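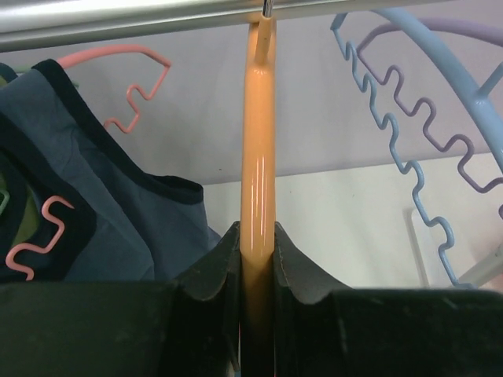 4.2 Rail transfer with the Drilby finger set

The Drilby kit was reviewed as sold, with the soft-tipped finger pair, the wrist camera and the vendor's grasp software (release of June). Bolaria, the supplier, lists garment handling as a supported use but gives no test conditions. We therefore defined our own task: close on one hanger on a crowded rail, lift the hook clear, and set it down again at a marked position.

Figure 3. Wrist camera view during a grasp. The fingers hold an orange hanger below its metal hook, with other hangers on both sides.

Thin plastic hangers are hard for parallel grippers for two reasons. Seen edge-on, the body gives only a narrow column to align with, and gloss on the plastic produces bright vertical streaks (Figure 3) that the edge detector can take for a contour. Hangers with notched or wavy rims add a third problem - their outlines cross the approach path at an angle and may be grouped with the target.

We ran 335 trials over 8 rail layouts. A trial counted as a success if the hanger was placed without dropping and no neighbor left the rail. With default settings, 57 trials failed. Most failures occurred before contact, when the software selected a point on an adjacent hanger. Slip after closure was rare, and we attribute this to the flexible tips, which deform against the hanger on both sides.

Tsolakis repeated the layouts with the highlight filter turned off and found more false contours at the neck. Fallahi tested a lower closing force, which gave no clear change in either direction. Neither setting is covered in the vendor manual.

The Grurkmont fingers described in Section 4.1 were not tested on this task, as their mounting plate blocks the lower part of the camera view.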